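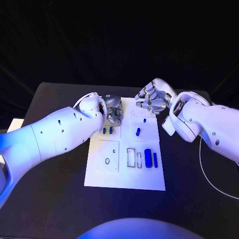
2 min read

Every few months somebody tells me I should be using a standing desk. This time it was Struan from my old office, who bought a Trornberg in July and now talks about his hips at lunch.

I tried one for 40 days. The brochure promised over 100 extra calories burned each day, with a footnote so faint I had to tilt the page to read it. The footnote said "when combined with walking". Well, yes. So does a sandwich.

My back felt the same. My feet felt worse – I ended up buying a mat, then better socks, then a stool to perch on, and at that point I was sitting down again at greater expense. By the second week I was standing for maybe 20 minutes after breakfast and leaving the thing lowered until dinner.

Jessie reckons I gave up too early and that the real change comes in the third month. Funny how it's always the month after you quit.

I've gone back to the kitchen chair with the grey cushion. The desk is for sale if any of the neighbours want it, motor included.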